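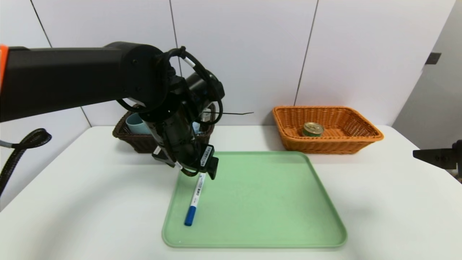 Our team named the arm Bollon back in August, and by now I talk to it more than I talk to my roommate. Sioned Maddocks wrote the grasp code and I got the job of collecting demos — 18 sessions, 2,420 saved runs! Markers were my favorite thing to teach. They're skinny, they roll, and if the fingers close a little off center the whole run is junk. We tossed a lot of those (sorry, Sioned). Cups are next, and we have 3 weeks left.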